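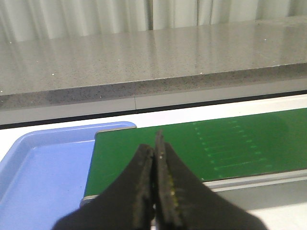 Bench helper wanted, Brikus workshop, Meletberg

We're a small, friendly bunch and we're looking for one more pair of careful hands to join us at the bench, 15 hours a week to begin with. You'd be setting out the green boards, keeping the blue parts trays in good order, and putting everything back where the next person will look for it (we do get a little fussy about that part!).

You don't need any background in electronics. Gaurav Shakya, who came to us from a bakery, will sit beside you for your first 5 shifts and is very happy to be asked the same thing twice. Patience and good eyesight, with or without glasses, will take you a long way, and there's usually a pot of tea going.

To apply, write a few lines about yourself to Eilidh MacAulay, Brikus, 74 Dorik Street, Meletberg, and quote job number 3578.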